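Prarow Studio, Dristlow
Call for participants: sorting and clearing worktables

We're looking for people who like handling everyday stuff! If you're the sort who picks up a vase at a yard sale just to feel the weight of it, please read on. Sessions run at our Dristlow space, and the work is simple: pick things up, move them, set them down again, and clear the surface for the next round.
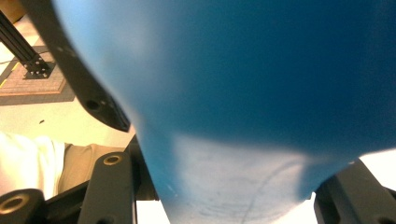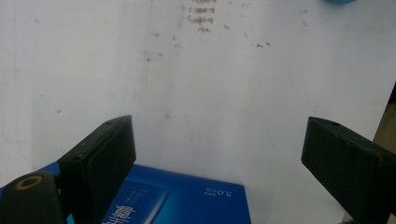
Zineb Soliman did a run of sessions in January and would like people to know that the rounded pieces take some getting used to, the smooth ones most of all, and that she had the hang of it by her second afternoon. Bring short sleeves, she adds, and eat lunch first.

What you'd be doing
Moving objects from one spot to another at a tabletop, one at a time. Some are big and curvy, some are flat and boxy. Now and then you'll wipe down a surface or swap out the things on it. We don't mind smudges and scuffs, so please don't worry about being dainty.

Who can join
Anyone 18 or over who can stand for an hour at a stretch. No experience needed, left-handers very welcome (we're short on them!).

Time and pay
Each session is three hours with a break in the middle. We pay $98 per session, and $200 extra if you finish a full set of six. Street parking is free after the second block.

How to sign up
Write to Getachew Birhane at the Prarow front desk, Room 421, by April 29, 2024. Tell us which hand you use and whether mornings or afternoons suit you. Bethel Gebretsadik will get back to you with open times.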